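Gradasdale Block Association
Minutes, February 6, 2025

I'm taking notes again, so forgive the shorthand (and my opinions, which will sneak in!). We got going a little late and had 13 people by the end.

Last meeting's minutes: approved, with one fix. The street is Paterson Lane and I had typed Paterson Road all the way through. Sorry!

Street trees: this took up most of the evening. Hellano came back with a price of $1,327 for the whole north side, stakes and mulch included, and everybody liked it a lot better than the Sirnus quote. We voted to go with Hellano, 2 against. Planting would be in September, when it cools off. I'm still rooting for redbuds, but maples seem to be winning.

Parking by the mailboxes: same as ever. We'll ask the city for fresh paint on the curb.

Meeting room: we can keep it for three more months at the same rent. There's hot and cold water in there, so all we need to bring is cups and tea bags.

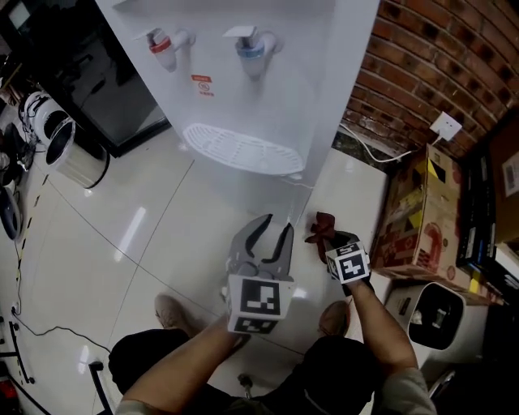

Block party: lots of ideas, no date yet. I said I'd price tables and chairs, and if anyone has a long extension cord to lend, please let me know before the next meeting!

Adjourned at 8:40.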